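Trucos rápidos para el día de partido (y para el día después)

Apuntes sueltos, sin orden. Los voy juntando desde que vamos al campo en grupo y casi todos salieron de haberlo hecho mal antes.

La camiseta
Del revés, agua fría, sin suavizante. El suavizante se come los números estampados. Nada de secadora. Colgada por el bajo, nunca por los hombros, que luego quedan esos picos. Si el dorsal empieza a levantarse por una esquina: papel de horno encima, plancha templada, sin vapor, 20 segundos y dejar enfriar sin tocar. Repetir si hace falta.

Manchas de grada
Mostaza – raspar primero, no frotar. Jabón de platos, agua fría por detrás de la tela. Luego lavadora normal.
Cerveza – agua con un chorrito de vinagre blanco antes de que seque.
Hierba – alcohol de farmacia con un algodón, probar antes en la costura. En las camisetas viejas puede llevarse algo de color.
Pintura de cara en el cuello: jabón de lavar a mano, el de pastilla. Frotar en seco y despues mojar.

La bufanda
A mano, siempre. Escurrir enrollada en una toalla. Si la cuelgas mojada crece, la mía de McIntyre mide ya casi lo que yo. Guardar doblada con una bolsita de lavanda hasta que vuelva la liga.

Comida para llevar
Los bocadillos, envueltos en papel y luego en un paño. Con film sudan. Tomate aparte, en un bote, y se pone allí en el aparcamiento.
Frutos secos tostados en casa: 400 gramos, horno medio, remover a mitad, sal al salir. Dejar enfriar del todo antes de cerrar el bote o se ablandan.
Para el termo, agua hirviendo dentro cinco minutos, vaciar y entonces el caldo. Llega caliente al descanso y hasta al final si nadie lo deja abierto (Orlando, va por ti).
Para 6 personas, dos termos. Con uno hay peleas.

El cojín de grada
Si el asiento es de cemento, plancha de espuma dentro de una funda impermeable, la de una silla de jardín vieja vale. Una cinta cosida en un lado para colgarlo del hombro. La espuma se corta mejor con cuchillo de sierra y sin apretar.

Botes
De cristal para casa, de plástico para el estadio, que en la puerta quitan los de cristal. Miradlo antes de salir. Lavar las tapas aparte y secarlas bien por dentro, el borde es lo que coge olor. 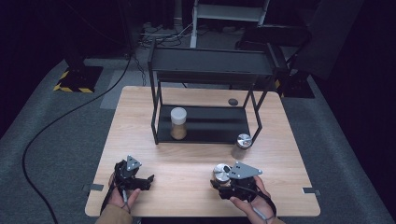 Chantal Landry escribe que a ella las tapas le seguían oliendo a cebolla frita de un partido a otro, y que lo arregló dejándolas una noche boca arriba con bicarbonato y al sol la mañana siguiente. Dice también que con los frutos secos mete un granito de arroz o dos y aguantan crujientes hasta el segundo tiempo. Lo del arroz no lo he probado. Lo del bicarbonato sí, y va bien, pero aclarar dos veces.

Botas embarradas
Para los que jugáis ademas de mirar. Dejar secar el barro, golpear suela con suela, cepillo duro. Papel de periódico dentro, cambiarlo a las pocas horas. Lejos del radiador, que se despega la suela. Los cordones, en un calcetín atado y a la lavadora.

Falta lo de las banderas y cómo coser el dobladillo para meter el palo. El jueves lo subo.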